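From: Hudec list, manipulation subgroup
Date: Monday, May 22, 2023
Subject: Re: mirror wiping, wrist tags and the missing episodes

> Can someone explain why the mirror task has a worse tracking
> rate than everything else in the Gumo set? Same tags, same
> wristbands, same people. We train on it and the left hand
> teleports. Is it the reflections?

Partly the reflections, yes, though they get blamed for more than their share.

We recorded 829 episodes of surface wiping for Gumo, and 20 of the mirror ones were thrown out by the pose check. I went through all 20 by hand, a pleasant way to lose a bank holiday. Only 3 were a true mix-up, where the solver took a tag in the glass for a tag on the wrist. A reflected tag is printed backwards, so the decoder should refuse it, and mostly does. The rest were plain occlusion: the cloth hand turns over as it wipes, and the tags go with it.
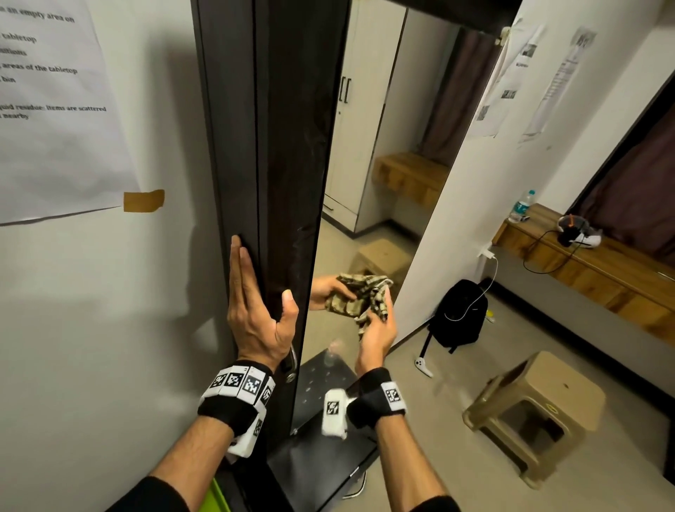
Mirror wiping, left hand braced on the edge, cloth in the right. Tags on both wrists.

The bracing hand is the easy one. It has a whole row of tags on the band and it stays put, so if yours is teleporting I would look at your smoothing before you look at our data. The right band carries far less to go on, and the tracking module has to do most of the work.

What helped in the Rinetti code was dull. We fit the glass as a plane once per episode, then drop any detection that lands behind it. That cost us around 500 lines, most of them for mirrors that are not quite upright. The Truvanix filter does the same job in fewer lines and gets it wrong more often — I have stopped arguing about which is better.

Two requests. Please don't flip images left to right when you augment this task. Someone did in January and then wrote to us about ghost hands. And if you retrain with the plane test switched on, post the numbers here, even if they are bad.

The corrected poses are in the usual folder, under the same episode names as before.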